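Let the Person Wearing It Fix It

February 6, 2018

I have a bone to pick with the service binder. Ours is a good binder, it has tabs, and it came with the gripper rig when Berkulora set us up in Flustinmont. It says that any adjustment to the grippers goes through the technician on duty. Finger pads, marker cubes, cable routing, the little screen on your chest, all of it. You fill in a slip, you hang the rig up, you wait.

I've been wearing that rig for most of the winter, and I think this is backwards. The person who should be looking after a hand-held gripper is the person holding it. Let me make my case, and then those of you who run proper maintenance shops can write in and tell me why I'm wrong (you will, you always do!).

What you feel in your hands

The first thing that goes is the pads. The log on our right gripper shows 1,000 closes between pad changes, and that number was picked so it would fit neatly on the schedule. I don't mind a schedule. But I can feel a pad going long before the log says so. The cloth starts to slide a little when I lift a corner, and I catch myself squeezing harder to make up for it. Then all my recordings for the afternoon have this extra squeeze in them, and anyone learning from those recordings learns to squeeze too.

On the worst day this year I did 142 takes with a left pad that had started to lift on one side. I knew by lunch. I had the slip filled in by lunch! The pad got changed the next morning, and 39 of those takes were thrown out. Changing a pad is two screws and a wipe. I've watched it done often enough that I could do it on a bus.

Then there's the cubes. They have to sit square on their mounts, and they have to be clean, and you would be amazed how fast a white cube picks up thumb marks when it's right next to your hand all day. Demyd Zinchenko, our technician, is very particular about cubes, and I love him for it. He checks them with a small steel square at the start of every shift. What he can't check is the moment at mid-morning when I bump one on the rim of whatever I'm reaching into. I know exactly when that happens because I'm the one who said the bad word.

Cables are the same story. They look great on the hook. Put the rig on and hold your arms out, and now the cable is too short for a far reach, or there's a loop of it wanting to catch on your knuckles. Everybody's arms are different. Burgi Camenzind is a head taller than me, and after she's had a shift in the rig I spend my first few takes getting tugged at the wrist (the other way around must be worse for her). The binder has one drawing of the cable route. It shows a torso with no arms.

The layout counts as setup too

People hear "setup" and think of screws. For this cell, half of the setup is what sits in front of you. On the Grimadon job we work over a lattice surface with a few everyday things on it: flowers, a bit of greenery, a purple cloth. Getting the cloth right takes me longer than the whole startup sequence. If it's too flat, the fingers can't get under it. If it's bunched up, it's too easy, and every take comes out the same.

And where do your feet go? Can you reach the far side without leaning so much that the chest screen swings? You only find these things out by standing there with both grippers in your hands and your shoulders already a bit tired. 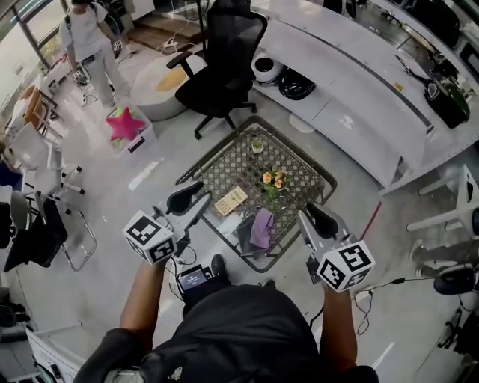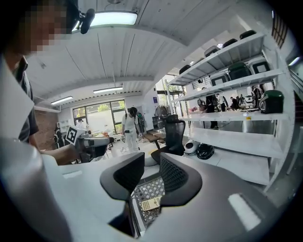 From down at the fingers, with the calculator past the gap. 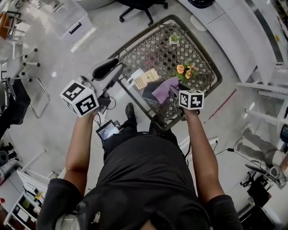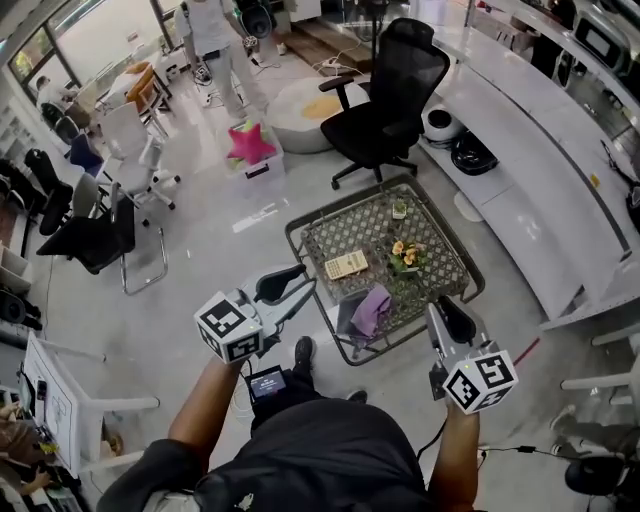

What the binder gets right

Okay, fairness. There are things I shouldn't touch, and I don't want to. Demyd does the calibration, which we call the Pavliuk after the procedure sheet it's printed on, and it is slow and fussy and involves a bench and a lot of silence. If I loosened a camera mount because the view bugged me, I could ruin a week of work for everyone downstream and feel pretty pleased with myself while doing it. So no, I'm not asking for the hex keys to the whole thing.

Demyd's own argument against me goes like this. If every wearer fixes their own rig, you get as many rigs as you have wearers. Burgi likes her pads a touch forward, I like mine back, and by March the data has two accents in it. He's got a point, and I've thought about it a lot while folding that cloth.

But the accents are there already. A tired pad is an accent. A cable that pulls on your left wrist is an accent, and it's one that never gets written down, so you can't even go back and find it. If I change a pad and note the take number, Demyd has something to look at. If I shrug and keep going until the end of the shift, he has nothing except a technically perfect record that says the gripper was last serviced on schedule.

What I'd do

Give the wearer the pads, the wipes and the cable clips. Put them in a tray within reach of the station and keep the tray full. Write down every change in the same log as the takes, in plain words, with the take number next to it. Leave the cubes with a simple rule: the wearer can clean one, and the wearer can say "I knocked it", and saying so stops the session until the square comes out. No slip for that one. You just say it out loud.

And let the wearer have the first five minutes of the shift for fiddling. I mean paid, on the schedule, with nothing recording. Open and close the jaws a few times, reach for the far corner, pick up the cloth and drop it, move the cable clip, do it again. Burgi does this already, on her own time, before she signs in. Her throwaway rate is the lowest we have, and I don't think that's down to her reach.

I put most of this in a note to Berkulora last week. They wrote back quickly and politely and asked me to submit it on a slip. I have, and the slip is in the tray with the one about the left cable, which is still too short.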